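Sorting out the cling film

I finally sorted the cupboard by the cooker this month. It has been bothering me since we moved to Rorside, mostly because of the cling film. We had rolls in three different places, and every time I wanted one I found the foil instead, or bought another roll because I thought we had run out.

The first job was to get everything out and read the labels. I'd been treating all cling film as the same stuff, and it isn't. The yellow rolls are plain PE film, 30 cm wide and 15 metres long. The fatter white one with the grapes on it is sold as needing no cutter, with tear holes already in the film. For anyone who can't read Chinese, the characters to look for are 免刀切.
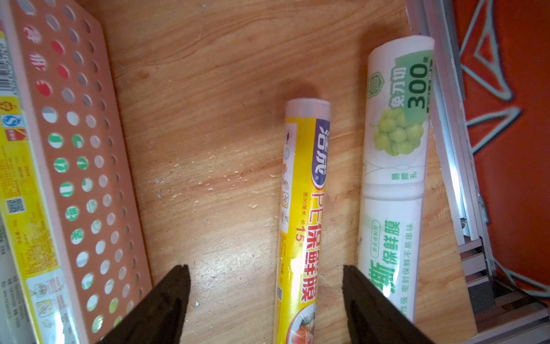
What I use each one for

The plain film goes over bowls and big plates, where I want to choose the length myself. It does need a decent edge to cut against. I have a cutter from Delton that sits on the worktop, and it has lasted well, though the rubber feet came off in the first winter and I stuck them back on with glue.

The perforated film is for sandwiches, half an onion, the end of a block of cheese. You pull off a piece and wrap it. The pieces are too small for a mixing bowl, so I wouldn't want to have only that kind.

I did try the stretchy silicone lids from Wumbei. They fit four of our bowls and nothing else, and they smell of garlic now whatever I wash them with. They are still in the drawer.

Where it all lives now

I measured the shelf before buying anything, which I don't always do. It is 200 mm deep at the back, where the pipe runs, and the Skorkitz drawer dividers I had my eye on would not have gone in. They also wanted more for a set than I was willing to pay for bits of plastic.
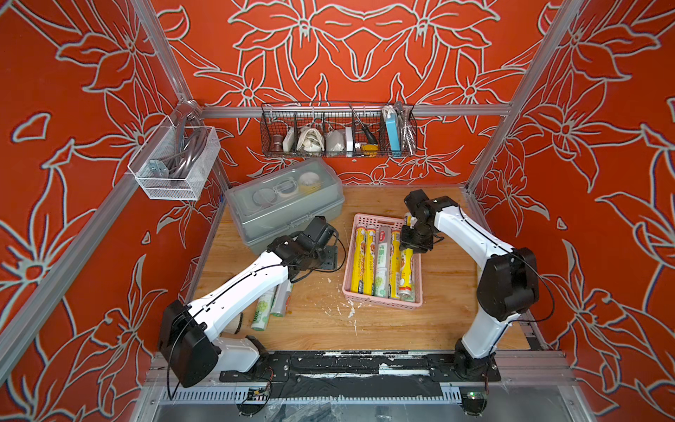
Rolls laid flat in a cupboard take up the whole shelf, and the one you need is always underneath. Stood on end they need very little room. A pink plastic basket with holes in the sides does the job, with the white roll in among the yellow ones so I can pick it out by colour. One of the yellow ones leans a bit, and I have left it alone. The basket lifts out in one go when I want to wipe the shelf, and any crumbs fall through the holes.

Foil and baking paper are still in their long boxes on the shelf above. They are too tall to stand up in there with the door shut. I might move them to the drawer under the oven, but that is full of tins, and the tins need going through first. I'll probably do those in May.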